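Temgate Roasting Rack and Pan

Last updated: September
Print | E-mail this page

Brandes makes the Temgate for roasts, chicken and anything else that drips. The steel rack lifts out and holds up to 9 pounds. Fits most home ovens.

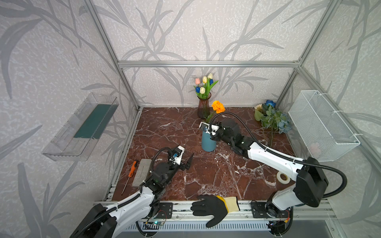 Details

Weight with rack: 937 g
Oven safe to 600 °F
Item no. 200, sold by Ukia

Line the pan with foil before cooking fatty meat. Let the pan cool before you pour off the grease.
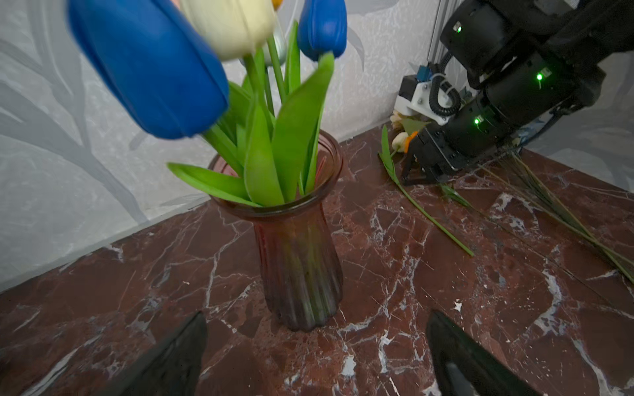

The rack can go in the dishwasher. Wash the pan by hand with a soft sponge and dry it right away. Replacement racks are sold separately under the Todetti name.

Shares: 9 | Comments: 0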